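Resealing a timber benchtop, second attempt

October 31, 2025

The oil finish on our kitchen bench lasted two years, which was less than the tin suggested and more than I deserved given how I put it on. The area beside the sink had gone grey along the grain and there was a black ring where the kettle base sits. I put off doing anything until the end strip began to feel furry after every wipe-down.

Some background for anyone who missed the earlier post. The top is solid spotted gum, joined from staves, and came out of a house in Gendbridge that was being gutted. It had a polyurethane coat when I bought it. I stripped that, sanded to 240 grit and put on three coats of a penetrating oil. In hindsight 240 was too fine. Spotted gum is dense and naturally greasy, and a surface polished that far takes up very little oil. Most of what I applied sat on top, went tacky and came off on the cloth over the following month.

This time I stopped at 150. I started with 80 on the grey area only, checked it under a torch held low to the surface, then went over the whole top with 120 and 150. The random orbital did nearly all of it. The back edge against the splashback I did by hand with a cork block, as the sander leaves half-moon marks if the pad touches the tiles.

The black ring is iron stain. Tannin in the timber reacts with iron in the presence of water, and sanding only removes it if it is shallow. Mine wasn't. Oxalic acid is the usual treatment and it worked here. I mixed it to the proportions on the packet in warm water, brushed it over the full width of the affected staves so as not to leave a pale patch, and left it for 20 minutes before rinsing. Gloves and eye protection are required, and you should not sand the dried residue without a proper mask. I repeated it once the next morning. The ring is now a faint brown that I can find only if I look for it.
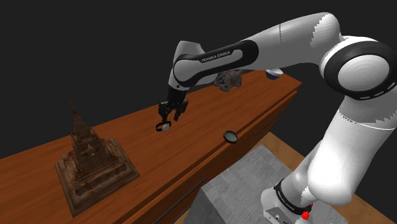

After rinsing, the timber needs to dry properly. I own a cheap pin moisture meter and do not trust its absolute readings, but it is consistent enough for comparison. I took a reading on the underside, which had stayed dry, and waited until the top matched it. That took 9 days with the windows open. We ate a lot of toast.

For the finish I went with a hardwax oil. Yeshi Negussie, who has the workshop behind mine and does a good deal of fitting out for cafes, had told me to try it the first time round and was polite about my not having listened. Her method differs from the label in one respect. She wipes the bare timber with methylated spirits immediately before the first coat, to pull the natural oils off the surface, and allows it to flash off completely. I did the same, with the pilot light out and the door open.

First coat went on with a white pad, worked in circles and then buffed off along the grain after 15 minutes. The aim is to leave nothing that looks like a film. If the surface is shiny in one spot and dull in another, there is too much on the shiny part. I used 200 mL for the first coat and a good deal less for the second. Rags were laid flat outside on the concrete to dry, one layer deep, then put in the bin once stiff. A bundle of oily rags can heat up by itself and catch fire, and I have seen the inside of a shed where one did.

The end grain got an extra coat. I also sealed the cut-out for the sink this time, which meant lying in the cupboard with a torch in my teeth and a small brush. The raw edge there was the real source of the grey patch, I think. Water was getting under the sink flange and wicking along the staves, and no amount of care with the upper face would have stopped that. The old silicone came away in one piece, which tells you how well it was bonded. I have replaced it with a neutral cure type.

Colour has come up darker than before, more red than honey. It is matte and slightly drier to the touch than I expected. Water beads after a week of curing, though I am keeping wet things off it for another fortnight and the kettle now lives on a cork mat.

The remaining job is the short return beside the stove, which I have not touched. It has a scorch mark 2 mm deep at one corner and I am still deciding whether to plane it or let in a patch. I have an offcut of the same timber somewhere under the house.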